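新闻稿
可立即发布

Zovovwood 与 Itley 地区阅览室共同开设“Jadoon”公共书写角，四月起向居民开放

Itley 讯　从四月开始，Itley 地区的居民走进本地的公共阅览室，除了书和报纸以外，还可以找到一张可以坐下来写字的桌子，以及写字需要的各种小用品。这个服务的名称是 Jadoon，由家具企业 Zovovwood 提出，由 Itley 地区阅览室联合会负责日常的开放，纸张由 Uvlow 造纸厂供应。第一阶段的试行时间为6个月，全部服务免费，不需要办理借书证。

Jadoon 书写角将进入33间阅览室。Zovovwood 去年在 Itley 地区做了一次居民访问，参加的家庭一共有61个，其中既有带着孩子的家庭，也有独自生活的老年人。访问中经常出现的回答是：家里有桌子，但是桌子上没有地方写字；家里有笔，但是需要的时候找不到能写的那一支。根据这些回答，我们决定把书写这件事情放到离家很近的公共地方。

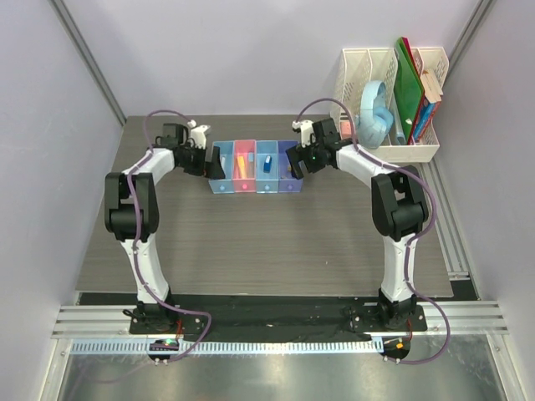
Zovovwood 传播部

书写角从什么开始

Zovovwood 生产桌子和柜子已经有很长的时间。过去我们和客户谈话，谈的多半是尺寸、颜色和交货的日期。最近几年，客户越来越多地问另一类问题：孩子做作业的地方应该怎样安排？老人填写表格的时候，怎样的高度比较舒服？家里面积很小，能不能有一个角落只用来写东西？这些问题，单靠卖一件家具是不能回答的。

在居民访问里，我们请每个家庭说明一周之内在哪里写字、写什么、写多长时间。得到的答案比我们预想的丰富。有人给住在外地的亲戚写信，每个月一封，写完以后还要自己画一张小画放进信封。有人在准备职业考试，习惯先用纸和笔做一遍题目，再去看手机上的答案。有人替邻居填写医院和供水公司的表格，因为邻居的眼睛不太好。还有一位上小学的孩子说，他最喜欢在厨房写作业，但是晚饭以前必须把所有的东西搬走，晚饭以后再搬回来。

我们把这些答案交给 Itley 地区阅览室联合会的工作人员一起阅读。联合会的看法很明确：阅览室已经有桌椅，有暖气，有灯，开放的时间也比较稳定，缺少的是一个可以放心使用工具的环境。以前读者在阅览室里写字，常常要向服务台借笔，服务台的笔又常常用一条绳子固定着，写两行字还可以，写一封信就很困难。

因此 Jadoon 的设计要求写得很简单。桌面要够宽，可以同时放下一本打开的书和一张纸。用品要放在坐着就能拿到的位置，不上锁。每个人离开的时候，能够在很短的时间里把桌面恢复成原来的样子。

开放时间与使用方法

各阅览室的书写角与阅览室同时开门。每个星期四，参加试行的阅览室将延长开放90分钟，延长的时间专门留给书写角。选择星期四，是由于 Itley 的学校在这一天下午课程比较多，孩子和家长到达阅览室的时间普遍比较晚；星期四同时也是本地集市收摊较早的日子，不少在集市工作的居民向我们表示，只有这一天傍晚有空。

居民到书写角，可以直接坐下。座位不接受预约，也不按年龄划分。如果座位已满，工作人员会请已经使用了较长时间的读者考虑让出位置，但是不会要求任何人在写到一半的时候离开。需要安静的读者可以坐在靠里的位置，需要小声说话的读者，例如正在帮助孩子做作业的家长，请坐在靠近门口的位置。

用品可以在书写角内自由使用，不可以带出阅览室。如果有居民确实需要在家里使用，可以向服务台说明，服务台准备了小纸袋，里面有一支铅笔、一块橡皮和几张信纸，这个纸袋不需要归还。

书写角不提供打印和复印服务。联合会原来讨论过把打印机放在旁边，后来考虑到机器的声音和排队的问题，决定把打印机留在原来的地方。

用品的选择

关于放哪些用品，三方讨论的时间最长。Zovovwood 最初提出的清单很长，几乎包括了一家小型文具店里的全部种类。联合会的工作人员每天面对读者，她们把清单缩短了很多。她们的理由是，种类越多，归位越难，到傍晚的时候，桌面上留下来的东西也越多。圆规、订书机和裁纸刀改为放在服务台，需要的时候可以去借。胶水只保留固体的一种。涂改液没有列入。

铅笔选择了中等硬度，铅笔杆没有香味，也没有卡通图案。选择没有图案的铅笔，是阅览室方面的建议：在以前的儿童活动里，带图案的铅笔总是很快就不见了，普通的铅笔可以留很久。圆珠笔只有蓝色和黑色两种，填写正式表格的时候都可以使用。彩色铅笔按盒子放置，每张桌子一盒。

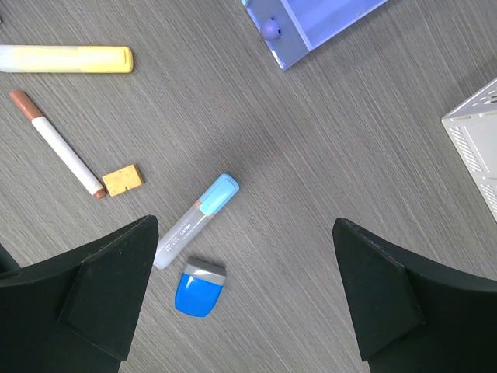 划线和做标记用的笔，在讨论中单独占了一个下午。准备考试的读者希望颜色多一些，帮助孩子学习的家长希望颜色少一些，免得孩子把整页课文都涂满。最后的安排是每个书写角都有荧光笔和记号笔，颜色由各阅览室自己决定。这两类笔的粗细差别给收纳带来了实际的麻烦：一支粗的黄色荧光笔和一支细的记号笔放在同一张桌面上，一眼就能看出它们不适合用同样大小的格子，细笔放进宽格子会斜着倒下，粗笔放进窄格子又不容易取出。Zovovwood 的设计部门为此修改了两次隔板的位置，现在的隔板可以由工作人员用手移动，不需要工具。笔帽的问题也写进了使用说明：请在放回以前听到笔帽合上的声音。这句话来自一位阅览室的工作人员，我们认为比原来的文字清楚，所以照样采用了。

纸张由 Uvlow 供应

Uvlow 造纸厂位于 Itley 地区的北边，长期为本地的学校生产练习本。在 Jadoon 服务中，Uvlow 供应三种纸：横线纸、方格纸和没有线的信纸。三种纸都是单张，没有装订。选择单张纸的原因是居民访问中的一个意见，有不止一个家庭提到，他们不愿意为了一封信撕开一个新的本子。

信纸的颜色稍微偏黄，对光线比较敏感的读者看起来不会太累。Uvlow 为此在自己的车间里准备了几种不同的样品，请阅览室的读者在自然光和灯光下分别试写。大多数参加试写的读者选择了其中较厚的一种，因为用钢笔写字的时候，墨水不会透到背面。较厚的纸价格也较高，Uvlow 决定在试行期间由自己承担这个差价。

写过的纸如果不需要带走，可以放进书写角旁边的回收箱。回收箱的开口比较窄，放进去以后别人看不到上面的内容。Uvlow 每两个星期收取一次，运回工厂重新做成纸浆。有个人信息的表格，请读者自己带回家处理。

桌子和收纳

书写角使用的桌子由 Zovovwood 在 Itley 的工厂生产，桌面高度有三种，分别适合小学生、成年人和坐轮椅的读者。三种桌子放在一起使用，没有专门标出哪一张给谁。在试用的时候，有一些身材不高的成年读者很愿意坐在较低的桌子前面，这也说明按照年龄划分座位是没有必要的。

桌子的边是圆的，桌腿向里面收，轮椅可以从正面进入。桌面不会反光，便于在傍晚的灯光下阅读。桌面上的划痕和墨水不可避免，Zovovwood 将在试行期间每两个月派人检查一次，需要修理的桌面在现场修理，不需要把桌子运走。

关于收纳，我们想多说几句。很多家庭在访问里告诉我们，他们买过各种各样的盒子，每次买来的第一个星期桌面非常整齐，之后又回到原来的样子。家里的成员对“放在哪里”有不同的理解，这是最常见的情况。父亲认为剪刀属于厨房，孩子认为剪刀属于书桌，两个人都有道理。Jadoon 的做法是把最常用的东西放在最容易看见的地方，标签上写字，也画图，不认识字的孩子和正在学习本地语言的居民都可以看懂。标签贴在格子的里面和外面，东西拿走以后，仍然可以看到它应该回到哪里。

如果居民喜欢这种做法，也可以在家里自己试一试，不需要购买 Zovovwood 的产品。联合会准备了一张说明，介绍怎样利用旧的鞋盒和厚纸做一个放笔的格子，四月起可以在各服务台领取。

给学校和家庭的活动

书写角开放以后，每间参加的阅览室将组织一些小型的活动。活动的内容由阅览室自己决定，Zovovwood 不提供统一的课程。已经确定的活动有下面几项。

写信的傍晚：在延长开放的时间里，居民可以一起写信，阅览室提供信封，邮票需要自己准备。工作人员可以帮助检查地址的写法，特别是寄到国外的信。

表格帮助：每个月有一次，由熟悉本地行政手续的工作人员坐在书写角，回答关于填写表格的问题。工作人员只解释表格的意思，不代替居民签名，也不保留任何资料。

作业时间：小学生可以在放学以后来书写角做作业。阅览室不负责看管儿童，年龄较小的孩子需要有家长陪同。

字迹交换：这是一个比较轻松的活动，参加的人用自己的手写体抄一首短诗或者一个菜谱，挂在墙上，别的读者可以抄一份带走。这个想法来自一位经常在阅览室读报的老年读者，他说自己已经很多年没有看过邻居的字。

学校如果希望带班级来参观，请提前与所在地的阅览室联系，上午的时间比较合适。

三方的说明

Zovovwood 项目负责人表示：“我们做桌子，却很少有机会坐下来看别人怎样使用桌子。居民访问给我们上了一课。有些我们认为很重要的细节，使用的人没有注意到；有些我们没有想过的事情，例如晚饭以前要把作业搬走，却是很多家庭每天都要面对的。”

Itley 地区阅览室联合会表示：“阅览室的工作人员对这个服务有期待，也有担心。担心的主要是傍晚的整理工作会增加。我们同意试行，条件是每间阅览室可以根据自己的人手决定书写角的大小。规模小的阅览室可以只放一张桌子，这完全没有问题。”

Uvlow 造纸厂表示：“我们的练习本很多居民小时候都用过。现在有机会知道大人想在什么样的纸上写字，对我们的车间也有帮助。”

费用和评估

试行期间的桌子、收纳用品和维修由 Zovovwood 承担，纸张由 Uvlow 承担，联合会承担场地和人员。居民和学校不需要支付任何费用。书写角内没有广告，桌子上也没有价格牌，只在桌子的下面有一个小的生产标记，方便维修时查找型号。

三方在试行过程中将收集居民的意见，方式是放在桌上的意见卡。意见卡不需要写姓名，可以用任何语言填写。我们没有安装任何统计人数的设备，各阅览室的工作人员只在每天结束时简单写下当天的情况，例如哪种纸用完了，哪种笔写不出来，有没有读者因为没有座位而离开。

试行结束以后，三方将公布一份书面的报告，说明哪些阅览室希望继续，哪些希望改变，哪些希望停止。我们也准备接受停止的结果。如果某一间阅览室认为书写角不适合自己的读者，桌子将搬到别的有需要的地方，用品留给阅览室自行使用。

目前已有一些尚未参加的阅览室表示感兴趣。由于生产桌子需要时间，Zovovwood 在试行期间不再增加新的地点，有兴趣的单位可以先登记，试行结束以后再讨论。

捐赠用品的说明

在准备阶段，不少居民询问能不能把家里多余的文具送到书写角。我们感谢这样的好意，同时请大家注意几点。可以捐赠的有：没有削过或者只用过一点的铅笔，能够正常写字的圆珠笔，干净的尺子，没有使用过的信封。墨水瓶、带香味的笔、电池驱动的文具，以及没有笔帽的荧光笔和记号笔，目前不能接受。请在捐赠以前试写一下。

捐赠的物品请交给服务台，不要直接放进书写角的格子里。工作人员会在整理以后补充到需要的地方，数量较多的时候，会转给本地的其他阅览室。

关于 Zovovwood

Zovovwood 是一家设在 Itley 的家具企业，为家庭、学校和公共机构生产桌子、柜子和收纳用品，并提供上门维修服务。

关于 Itley 地区阅览室联合会

联合会由 Itley 地区的公共阅览室组成，负责图书的交换、人员的培训和共同活动的安排。各阅览室的具体开放时间请看门口的通知。

关于 Uvlow

Uvlow 造纸厂生产练习本、信纸和包装用纸，主要供应 Itley 及附近地区。

媒体联系

Zovovwood 传播部。记者如果希望在开放以前参观书写角，请先与传播部约定时间。采访正在使用书写角的读者，需要得到读者本人的同意，采访儿童需要得到家长的同意。本新闻稿可以全文或者部分转载，转载时请保留服务名称 Jadoon 的原来写法。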